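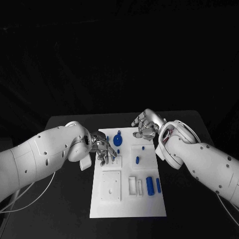
How do I hang heavy black curtains in a rented apartment without wrecking the walls? I moved into my place in Kakmont in August (unit 504, top floor, lovely view, very thin walls) and the living room has one wall that is nearly all window, with a streetlight right outside that comes on at dusk and stays on until morning. I sleep in there most nights because the bedroom is over the garage door. What I'm after is the look of that plain black curtain behind the table, softly creased and so dark the folds barely show, and not the shiny hotel kind with the rubbery back. My mother had shiny ones when I was small and they crackled whenever anybody walked past, and I've never gotten over it!

The opening is 10 feet wide. My lease says I can make "small holes for the hanging of pictures," and I've read that line so many times that I can recite it, but I don't think a curtain rod counts as a picture. I emailed the management office and they sent me a very kind reply about recycling. I have 400 dollars set aside for the whole job, cloth and hardware together, and I'd be happy to spend less.

I did try a tension rod already. It was the longest one Lachance had, and it held up beautifully for the afternoon and then came down in the middle of the night with a noise that woke my downstairs neighbor (I baked her banana bread, we're fine now). The ceiling is concrete with a bumpy coating on it. The walls on either side are drywall, and I believe there's metal behind them, going by how a magnet sticks in places. There's also a wooden ledge over the window, painted a great many times, which sticks out far enough to set a mug on.

I can sew a straight line if I take my time. I've never worked with anything thicker than a bedsheet, though, so please be gentle with me. Any advice on cloth, hardware, or what to say to the management office would be very welcome.

Thank you in advance,
Vimala Thampi
Posted 11/02/2018

Sylvain Barbier

Hello Vimala, and welcome to the top floor club! I've rented all my life and hung curtains in more apartments than I care to remember, so let me tell you what I'd do, and you can take whichever parts are useful.

First, the ledge. You mentioned it last and I think it's the best news in your whole letter. If it's solid wood and fixed well to the wall, it'll carry your curtains, and you can leave the drywall alone. Push up on it with the heel of your hand at both ends and in the middle. If it moves at all, or if you hear paint cracking, forget I said anything and go look at the free-standing idea further down. If it stays put, screw your brackets into the underside, close to the front edge. The holes will be small, they'll be facing the floor, and when you leave you can fill them with a dab of wood filler and a bit of paint. I'd still get permission in writing. Ask the office a question they can answer with one word, something like "May I put small screws in the underside of the wooden window ledge and fill them when I move out?" If you write a long, friendly letter (I'm guilty of this myself, as you can see) they'll read the first line and send you the recycling leaflet again.

Second, the rod. A long rod that's only held at the ends will sag, and heavy cloth makes it sag fast. Put a bracket in the middle. This means you'll have a pair of curtains that meet at the center, which is easier to live with anyway, since one giant curtain is a real armful to pull across when you're half asleep. I've used Nasimis brackets in my last 2 apartments and I have no complaints, apart from the screws that come in the bag, which are soft and strip easily. Buy better screws.

Third, the cloth, and here I could talk all evening. Ask for something matte and tightly woven. Wool serge is wonderful and costs the earth. Heavy cotton duvetyn, which theaters use, has a brushed face that soaks up light, and it hangs in those soft, quiet folds you like. It does collect lint, I won't lie to you, and if you have a white cat you'll know about it by the end of the week. Cotton velvet is good too, but it has a direction to it, and if you sew one panel upside down it will look like a different black from its neighbor. I did this once and lived with it for years.

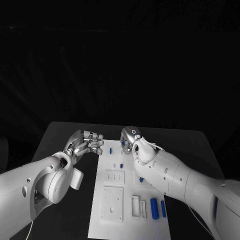
Matte black cloth in front of you looks darkest when it's left with only faint folds.

Bring a flashlight to the shop. Hold a doubled piece of the cloth up, put the flashlight behind it, and look for pinpricks. Many blacks that seem solid on the bolt turn out to be full of tiny stars. If the one you love has stars, you can line it with a second layer of plain cotton, and that brings the weight up again, so think about your brackets before you pay.

For the sewing, please don't be nervous. Thick cloth is easier to handle than thin in many ways, because it stays where you put it. Use a strong needle made for denim, a longer stitch than usual, and clips instead of pins. Hang the panels with the bottoms unhemmed and leave them alone for several days. They'll drop. Then mark the hem while they're hanging, and sew it last. I hem mine by hand with a cup of tea and the radio on – it takes forever and I enjoy every minute.

If the ledge turns out to be no good, you can stand a pole at each side of the window, in a heavy base, with a crossbar between them. Photographers and small theater groups use this kind of thing, and you can often buy a set secondhand. You'd want sandbags on the feet. It isn't pretty from the side but the curtain covers most of it, and it goes with you when you move.

Do write again and tell us how you get on. I'd love to know what the office says.

Sivaprasad Reddy

just use the stick on hooks. the big ones. mine have been up since spring with no trouble, although I should say my curtains are the thin kind and the window is in the bathroom. also tin foil works great on the glass if you only care about the streetlight, spray a little water and smooth it on. looks terrible from outside, my aunt was asked to take hers down

Leonardo Dal Bello

I'd go along with nearly everything Sylvain says, especially the part about letting the panels hang before you hem them. I'd be careful with the stick-on hooks for anything heavy. I had a row of them over a patio door and they let go one after the other, like a zipper, and took the paint with them.

A few things I'd add from my own mistakes. Light comes in around a curtain far more than it comes through it. Make yours wide enough to go well past the glass on both sides, and long enough to reach the floor if there's no radiator in the way. The top is the worst spot. With the rod tucked up under your ledge you'll be in good shape, as the ledge acts as a lid. At the sides you can turn the edge back to the wall and hold it there with a strip of hook-and-loop tape, or with small magnets if you really do have metal behind the drywall. Try the magnets first, they leave no mark.

Where the panels meet, let them overlap by a hand's width and sew a few flat magnets into the edges. Mine click together by themselves now when I draw them and it pleases me every single night.

Also, don't expect curtains to do very much about noise. They take the echo out of a room, and I do find mine calmer to sit in, but the garage door will still be the garage door. I say this as somebody who once spent a good deal of money hoping.

One last bit on creases. Cloth that has been folded in a parcel will have hard lines in it, and with black they show up gray in the morning light. Ask the shop to send it rolled on a tube. If it does come folded, hang it, steam it from the back, and keep the iron off the face of the cloth so you don't end up with shiny patches.
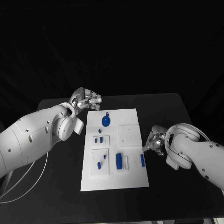

Can I put duvetyn in the washing machine at home?

I'd keep it out of the machine. It's often treated so it won't catch fire easily, and washing can take the treatment out and shrink the cloth besides. Vacuum it with a soft brush while it's hanging, go over it with a lint roller, and wipe any spots lightly with a barely damp cloth. If it needs a real cleaning, ask a dry cleaner who handles drapes, and tell them about the treatment before you leave it with them.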